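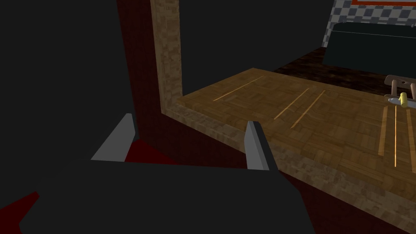 House rules for simulated runs: the questions I get most

I look after the run rules for the Wolness household project, so most of these landed in my inbox first. I've tidied up the wording a little and left the answers the way I'd give them over coffee. If your question isn't in the list, write to me and I'll add it (eventually!).

Who are these rules for?

Anyone who drives, scripts or reviews a run in our simulated apartments. That means the folks at Clullico, the Narnus team, and our own people here. If you only want to look at finished runs you can skip most of this page, but please read the part about labels before you start correcting other people's.

It's only a simulator. Why have safety rules at all?

This is the big one, and I get it – you can't pinch a finger in a simulator. But the habits carry over. A script that swings an arm through a doorway at full speed on screen will do the same thing on hardware if somebody ports it without looking. So we treat every run as if a person could walk in. It costs a bit of time, and I think it's time well spent.

What are the speed limits?

Set the arm cap to 50 percent whenever a gripper is within reach of a door, a handle or the edge of a table. Out in open floor you can go back to the normal setting. Please don't raise the cap for "just one quick test", save the file and go home. I've done it myself and spent the next morning wondering why my averages looked so good.

How should I approach a door?

Slowly, and with the gripper open. Come up to the handle, stop short of it, check that the other arm is clear, and only then close. Two open doors side by side count as a narrow passage, so the narrow passage rules apply to both arms and to the body as well. Don't use the body to push a door, even if it would work. We had a long argument with Volker Fuchs about that one and the rule stayed.

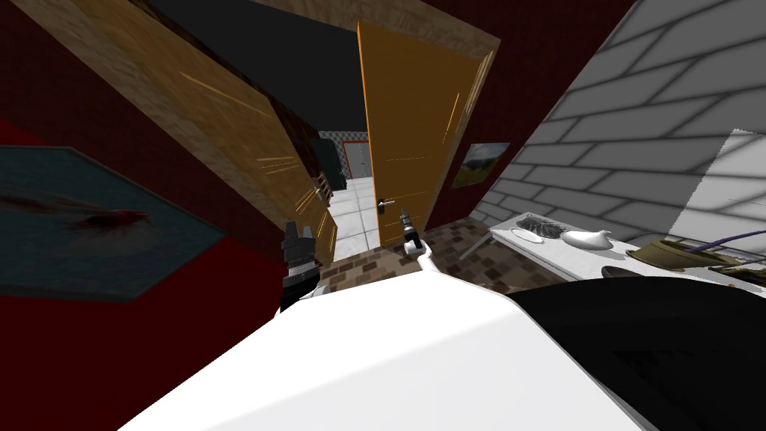
Right gripper just below the handle of the yellow door.

Does a bump count as a failure?

Any contact you didn't plan counts as a contact event, and you log it. Whether the run fails depends on what got touched. Brushing a door frame is a warning. Touching a shelf or a table with things on it is a fail, even when everything stays put. I know that feels harsh when the rest of the run was lovely, but "nothing fell this time" is a terrible standard to build on.

Can I use the tilted views for review?

Sure, as long as you don't judge distance from them alone. When the view leans over, gaps look wider or tighter than they are, and reviewers start disagreeing with each other. Pull up the contact log next to the view and let the log settle it. Fabrice Bailly likes to level every view before he starts, and that's fine too, so long as you keep the original. 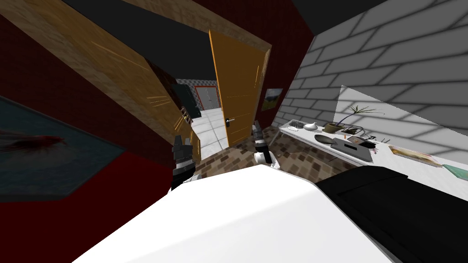
How long do I have to keep a failed run?

Keep it until the next rule review, and longer if anybody has left a comment on it. Failed runs are the ones we learn the most from, so please don't clean them out to save space. If your drive is filling up, tell me and I'll move things over to the archive. We had 588 failed runs in there the last time I looked and there's plenty of room.

What goes in a label?

The task, the surface or fixture closest to the gripper, whether the gripper was open or closed, and whether anything was held. Write "open, nothing held" in full, please. A blank field could mean that, or it could mean you got distracted by lunch. If you can't tell what something is, write "unclear". I'd take ten unclears over one confident guess.

Do I need a second reviewer?

For anything with a door or a table edge in it, you do. The second reviewer should be someone who didn't write the script. Kulsoom Bajwa keeps the list of who's free, and she's pretty good at finding someone within the day.

When should the gripper be closed near a surface?

Only when you're about to pick something up, or you've already got it. Hovering over a panel with the fingers closed is asking for a scrape, and it also hides what's between them from whoever reviews the run. Leave the fingers open, keep your height, and come down straight. If something is hanging from overhead, stop and plan a path past it first.

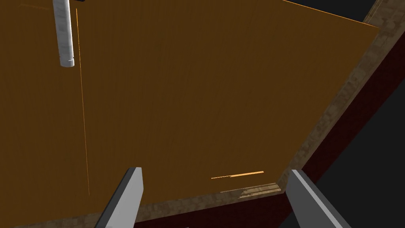
Fingers open over the wooden panel, nothing held.

Is this the same as the Schmieder checklist?

Pretty close. We started from theirs and borrowed the contact categories almost word for word (with their blessing). The speed cap and the two-reviewer rule are ours. If the two ever disagree, use this page for simulated runs and ask me about everything else.

Can I suggest a change?

Please do! Send me the rule, what bothers you about it, and a run number where it got in your way. Run 2425 is the reason we now have a sensible rule for backing out of a doorway, and that came from one grumpy email. We go through suggestions together each September, though I'll fix plain mistakes as soon as I hear about them.

What changed in the latest version?

The November 2019 update added the part on tilted views and made "unclear" an allowed label. The door rules are the same as before. Your old scripts should still pass, but run the checker on them once anyway and send me whatever it complains about.

This site uses cookies to remember your settings. By continuing to browse you accept our use of cookies. OK

Contact | © Wolness | Back to top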